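How to clear your desk papers in one evening

I love this job! Put the kettle on, grab a bin bag and tip every loose sheet into one big pile on the floor (yes, all of it).

Now go through it from the top and don't skip anything. Bills and letters you still have to answer go in one tray, things to keep go in another, and the rest gets shredded or recycled. My first pile came to 778 sheets and I kept fewer than 500 – what a feeling!

Write the year on each folder before you fill it. Old manuals can nearly always go, as most are online now.

After that, ten minutes every Friday-type tidy-up slot is plenty. I do a bigger sort each February, with loud music on.

Nayeli Becerra, 24 October 2019
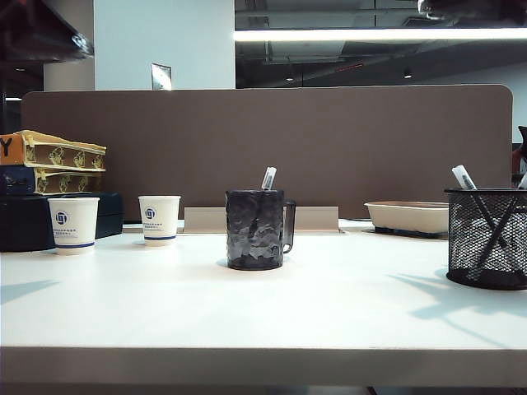 Stacked trays at the left of a white desk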